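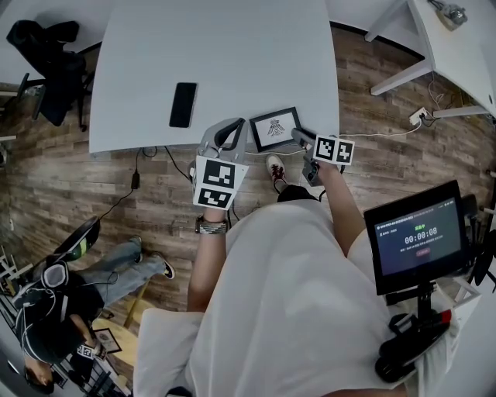 **Noltetti abre en Odside su servicio de enmarcado de obra pequeña**

Odside, 2021-03-10 -- La firma de marcos y molduras Noltetti pone en marcha un servicio de enmarcado para dibujos, grabados y fotografías de pequeño formato. Los encargos se reciben en el local de la calle Cartwright, 48, y también por correo.

El servicio funcionó a prueba durante el mes de febrero, con 349 piezas entregadas. La mayoría eran dibujos a lápiz y tinta que sus dueños guardaban en carpetas.

«Mucha gente tiene un dibujo que le gusta y no lo cuelga porque las medidas no coinciden con las de un marco de tienda», explica Raghda Masri, directora de Noltetti. «Cortamos a medida desde una sola pieza».

El catálogo incluye 200 combinaciones de moldura y paspartú. El cliente puede elegir entre vidrio normal y vidrio antirreflejo -- este último con suplemento -- y recibe el presupuesto antes de confirmar el encargo.

Lachlan Paewai, responsable del taller, atenderá las consultas sobre papel antiguo o dañado. Noltetti no realiza restauraciones.

Contacto de prensa: Ataahua Gilchrist, Noltetti, Odside.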